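Hugo Jacquet lleva 3 años al frente del obrador de Baudry y sigue amasando a mano los panecillos de leche. Empieza con 500 gramos de harina de fuerza, leche tibia, un huevo y muy poca levadura. "La gente pone demasiada porque tiene prisa", comenta. "Luego el pan sabe a levadura y al día siguiente está seco."

La mantequilla entra al final, fría y en dados. Jacquet amasa unos 10 minutos más, hasta que la masa deja de pegarse a los dedos, y la guarda en la nevera toda la noche - en noviembre, con la cocina fría, a veces la deja fuera.

Aprendió la receta de Kamlesh Yadav, con quien trabajó en Plokside. "Kamlesh les ponía cardamomo. Yo lo quité y ahora lo echo de menos, así que he vuelto a ponerlo en los de los domingos no, en todos."

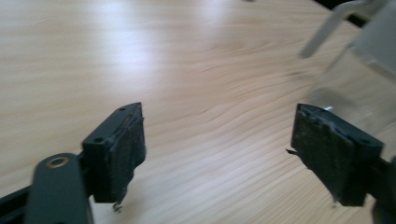 Para formar las bolas no usa harina. "Si la mesa está enharinada, la bola resbala y no coge tensión", explica. Las pinta con huevo dos veces y las hornea a media altura. En casa los come con mermelada de naranja amarga, o abiertos y tostados con queso.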